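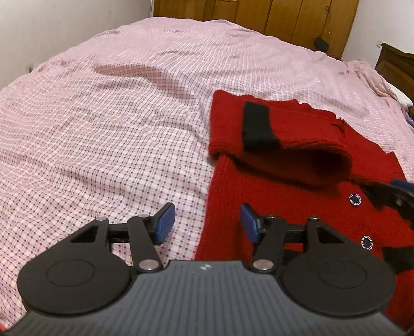

Red cardigan on the checked cover, one sleeve folded across the body, before blocking out the repair area.

Knitwear notebook: red cardigan, pucker and band
Posted March 22, 2026 by the Stitora bench
2 comments | 8 shares

Garment is a buttoned red knit with a black knitted band. Laid out on the bed cover, left edge pulled nearly straight, sleeve section folded over the body. The cover has a checked grid, but it was rumpled under the knit, so no lengths were read off it. All measuring to be done later on the board.

Condition, first pass:

Small ragged pucker near the upper edge, with dark loose yarn standing out of it. Not trimmed. Loose yarn in a pucker can be a broken float or just a snagged end, and cutting before the reverse has been checked is how a small repair becomes a large one. Turn the piece inside out and trace the yarn in both directions before doing anything.

Black band bends over the fold and widens toward the lower right. Could be the knit spreading, could be the way it was lying. Check again with the sleeve opened out flat. If the width evens out, no action.

Two round buttons on the front, dark centers, white rims with a beaded look. Pull test on each, then check the shank or holes from behind. Cover both with foil before any steam. The rim material has not been identified and should not be assumed to take heat.

Right outline runs down in uneven steps to a point. Probably layout. Do not pin to that shape. Square the fronts to each other first, then pin.

Yarn matching: red is the easy part. Compared shade cards from Plostedo and Saha under the window and again under the bench lamp. The Saha red holds in both. The Plostedo card goes slightly orange under the lamp, so it is out for anything on the front. For the dark yarn, wait for a sample from the inside seam. Black dyed over brown will show at the edge of a darn, and the card alone won't settle it.

Fiber is not confirmed. No burn test until there is a loose end that is definitely surplus. Until then treat as wool: cool water, no agitation, no wringing.

Plan:

1. Reverse side check, pucker area. Mark the extent with white cotton thread.
2. Ease the slack back stitch by stitch with a blunt needle. Start at the outer end of the distortion and work in.
3. If the yarn is broken, duplicate stitch over the gap with 2 stitches of overlap on each side.
4. Soak, roll in a towel, pin to the board. Leave until fully dry, then unpin.
5. Remeasure the band. Enter the width in the repair log next to the first reading.

Board weight for step 4: 900 g spread along the hem, no weight on the band. The same arrangement in January left a ridge on a ribbed collar when the weight was allowed to overlap the rib, so keep it clear of the edge.

Open items: blunt needles in the smaller size are down to the bent ones. Reorder from Zasalero with the next thread order. Foil is in the drawer under the steamer, behind the pressing cloths.

Reverse check is next. Sleeve stays folded until the loose yarn has been traced, to keep it from catching.

Recent entries
Shade cards: window light against bench lamp
Ridge on a ribbed collar, January
Duplicate stitch at low tension
Zasalero needles, size notes
Removing shank buttons without marking the knit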